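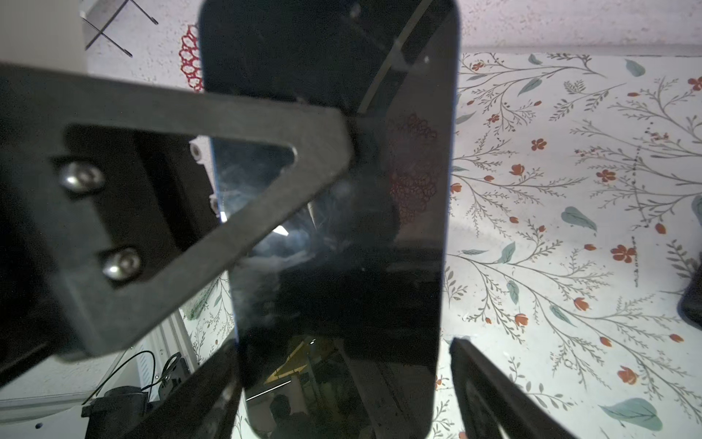
Siham Bennani asked whether the ephemeris errors reported last period came from the orbit solution or from the integrator. They came from the integrator. With the step size cut to 2 hours near perihelion, the residuals for Limow fell below the noise of the astrometry. 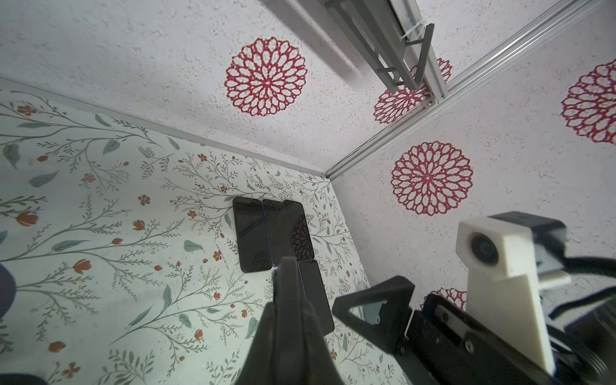
Wróbel Station, November – Observations were taken on 13 nights, four of them through thin cloud. Grilo was recovered close to its predicted position. Vornov was not detected and stays on the target list. Light curve reduction is complete for seven nights; the rest wait on new flat fields, which Thoa Ninh is preparing.
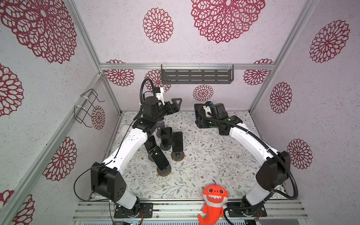 Work area, present period.

No change to the budget is requested. The sky map export is behind schedule – the catalog format changed twice – and moves to the next period.

Related items
Grilo: orbit solution notes
Limow light curve, first results
Observing log, previous period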